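Workroom notebook, Jan 11, 2023

Sorting packaging for the Promolside returns. Consuelo Soler took the shelves by the window and I took the floor and everything near the door.

State of things at the start: boxes opened in November were never broken down, and packing material had been pushed into whichever one had room. Stock sheet says 1294 pieces went out under the Iretier label last year. The sheet says nothing about what came back, so the returns have to be worked out from the delivery slips. Slips are in the gray binder, second shelf, filed by sender and not by date.

Done this morning:

Swept the floor before putting anything down on it. Moved the long table against the far wall. It still rocks on one leg. Folded card under the foot holds it for now.

Went through the Kemex cartons. Flaps are soft on most of them and the tape has pulled the top layer of paper off. Kept 5 that can be used again and flattened the others for recycling. Tied them in two bundles. The second bundle is too heavy to carry down in one go, so split it before taking it to the bins.

Tissue paper: kept whole sheets only. Anything torn or marked goes in the bag for filler. Consuelo wanted to iron the creased ones. Tried it on a low setting with a towel over the top and it works well enough, but it is slow and the paper goes yellow if the iron sits. Not worth doing for more than a few sheets.

Lids and bases: match them before stacking. Last time they were stored separately and we lost half a day looking for pairs. A lid that bows in the middle will not stay on once the box is full, so put those aside with the odd bases.

Labels: old shipping labels have to come off or be covered before a carton is used again. A hair dryer loosens the glue on most of them. The ones from Szczepańska do not come off cleanly whatever we try. Cover those with plain paper.

Lunch, then cables. Any cable or charger that turned up loose goes in the tray with a tag saying which carton it came out of. No tag, no tray. We have a drawer of cables from before that rule and cannot say what any of them belong to.

Still to do:

Order tape. We are on the last roll of the wide one. The supplier sells it in packs of 25, and a pack lasted us most of last year.

Weigh a filled carton. The shelf is rated for up to 50 pounds and I do not want to guess.

Ask about the stained wall by the door. If it is damp, nothing made of card should be stored against it. Until we hear, keep everything a hand's width off the wall.

Shoe boxes, to be continued. These are the useful size for small parts and I would like to keep as many as will stack. Order of work: take out whatever is inside, check the corners, press each side wall lightly near the top edge to see if it gives, then look at the liner. A printed liner can stay if it lies flat. If it has lifted, take it out and put in a plain one. Write the contents on the short end so it can be read from the front of the shelf. The pink one with the red eyeglasses liner is on the floor by the mint-green cloth and still has a round white piece in it, to go with the small parts.

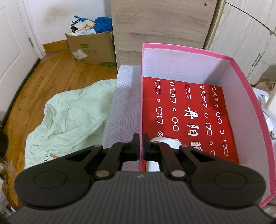
Shelf list, left to right

Top: tissue, whole sheets. Ironed sheets on the right in their own folder.

Middle: matched boxes with lids on, largest at the back.

Bottom: flat cartons standing on edge, filler bag, twine. Scissors hang on the nail and go back there.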